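首页 课程项目 报告存档 留言

小户型厨房台面餐具收纳方案
产品设计专业 课程项目报告
提交日期：22/10/2021

一、选题

合租房的厨房台面通常很窄，灶台和水槽占掉大半，剩下一块放了小烤箱以后，洗好的盘子和杯子就没有固定位置。我们组三个人都租房住，平时的做法是把盘子叠在一起，杯子倒扣在毛巾上。叠着的盘子中间存水，毛巾第二天还是潮的。这次课程的题目是“日常物品的摆放”，我们选了餐具沥干和收纳，目标是用现成的木制架子，在一张桌面上排出一套可以长期使用的布局。

项目不设计新架子，只研究怎么选、怎么放。预算上限300元，包括架子和垫子，餐具用自己已有的。

二、材料

盘架在Coswood和Avside两家的产品里比较后选定。Coswood的盘架底座宽，立柱间距大，适合有深沿的盘子。Avside的价格低一些，但是我们借到的那一只立柱偏细，放大盘时会晃。最后用的是Coswood。

杯架是立柱式的，一根竖杆，周围伸出短的木钉挂杯把。垫子选深一点的颜色，水渍不明显，面积要能同时放下盘架和杯架，中间还留出操作的地方。Frei的硅胶垫我们也看过，尺寸不够，要拼两块，接缝处容易积水，所以没有采用。

三、布局要求

动手之前先写了几条要求，后面的调整都按这几条来判断：

1. 盘子竖放，不叠放。
2. 杯子挂放，杯口不朝上。
3. 垫子中间不放固定物品，留给切菜和装盘。
4. 小烤箱的门前面不能有架子，开门时不碰到任何东西。
5. 高的东西放在后面或者边上，不挡手。

第4条是后来补的。第一次摆的时候盘架离烤箱太近，门只能开一半。

四、摆放结果
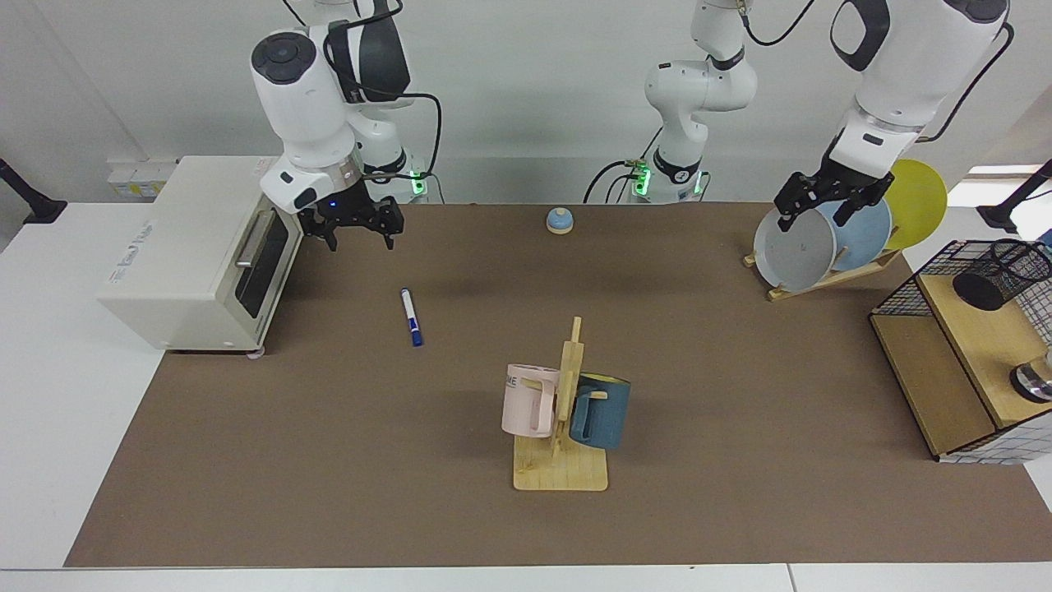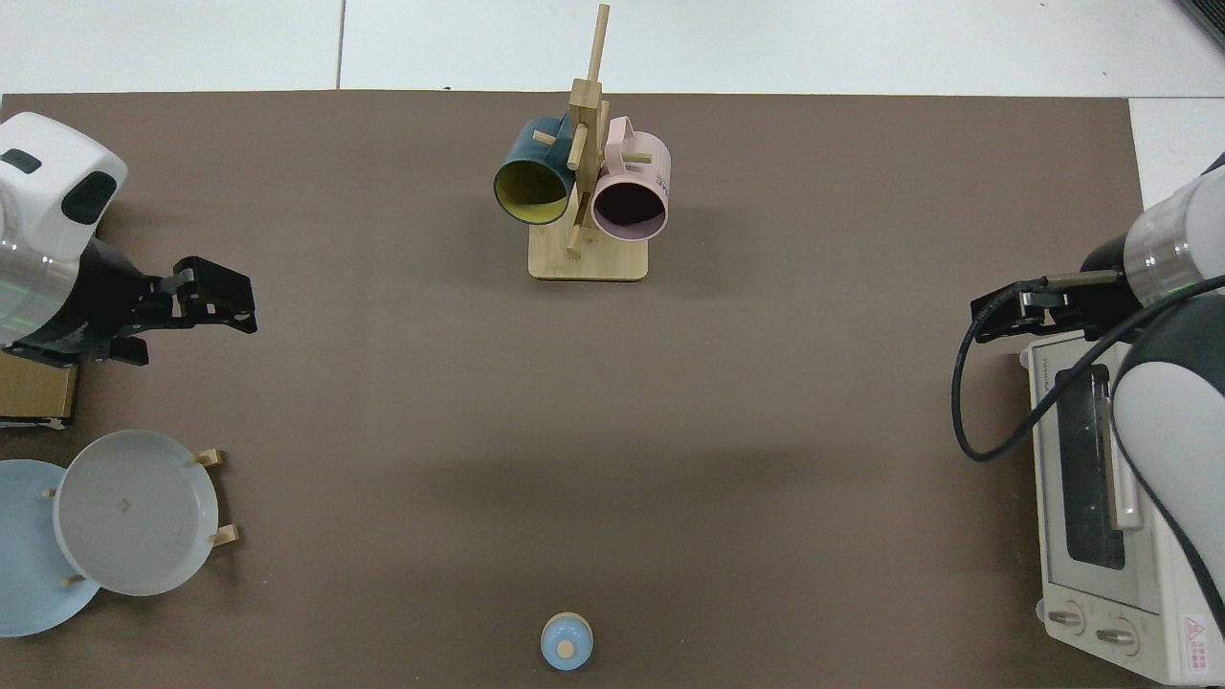 盘子的前后次序是整个布局里改动最多的一项。起初我们按使用频率排，常用的小盘放在最外面，拿起来方便，但大盘夹在中间时，边沿会顶住前面的盘子，取小盘时大盘跟着动。后来改成按大小排，第一张图里就是这种次序，最大的黄色盘子在最后，浅蓝色的在中间，灰色的在最前。三只盘子都往后靠，重量落在同一个方向，抽出前面一只时后面的不受影响。缺点是要用黄盘时得从最里面拿，不过大盘一般只在装鱼或者多人吃饭时用，可以接受。

杯架的问题主要是平衡。木钉的角度各不相同，杯子都挂在一侧时，立柱会往那边偏。我们的规定是先左右各挂一只，第二张图中深青色和粉色的两只杯子就分在立柱两边，再多的杯子按对角补上。深青色那只杯口朝下偏左，残留的水可以流出来；粉色那只挂得比较平，杯口只是略微朝下，这种姿态沥水慢一些。杯把的大小决定了杯子能倾斜多少，这一点在架子上改不了，只能选钉子。我们的做法是把把手窄的杯子换到上翘少的钉子上。

盘架和杯架都靠垫子的边放，中间的空处够放一块砧板。烤箱在桌子一侧，占用垫子的面积不大。

五、试用

布局定下以后，我们在家里照着摆了7天，每天洗碗后记录是否放回原位，以及哪一件最不顺手。放回的情况比预想的好，竖放盘子基本没有人再叠起来。不顺手的地方集中在两处：

一是架子底座。木底座直接压在垫子上，底下不通风，第三天底面摸上去发潮。我们之后每天把架子拿起来擦一次，问题减轻，但这个步骤很容易忘。

二是装了油的盘子没有洗净就上架，木立柱上会留印。这和布局无关，属于使用习惯，报告里只作记录。

试用期间还问了同楼的20位同学，大多数人认为竖放省地方，也有几位说家里的碗多盘子少，这套架子对碗没有帮助。这个意见是对的，盘架的间距放不了深碗，我们没有解决。

六、费用

Coswood盘架、杯架和垫子合计没有超过预算。对比时看过一套Irkon的成品沥水柜，标价1090元，带接水盘和挡板，功能更全，但高度会挡住窗，也不适合租房的人搬家带走。

七、不足与后续

试用时间短，又在秋天，空气干，沥干的速度比潮湿季节快，结论只适用于当时的条件。碗的收纳没有做。木架底部的通风需要加垫脚，我们试过在四角贴软木片，厚度不够，盘架放上盘子以后又压平了。

课程安排在一月有一次补充提交，我们准备换成硬一点的垫脚再试一轮，并把碗架加进来，位置暂定在杯架旁边。如果垫子放不下，就减少盘子的数量，一人一只大盘够用。

留言

土豆不发芽：底座发潮我家也有，后来贴了家具用的塑料脚钉，比软木好用，五金店有卖。

南窗：按大小排这条我试了，确实不晃。不过我家小孩够不到后面的盘子，最后还是把架子转了个方向。

mori_k：请问杯架上挂大马克杯会不会倒？我的杯子偏重。

报告组回复mori_k：挂两只对着的不会，只挂一只重的会往一边歪，建议底座上压点东西。

土豆不发芽：等一月的碗架。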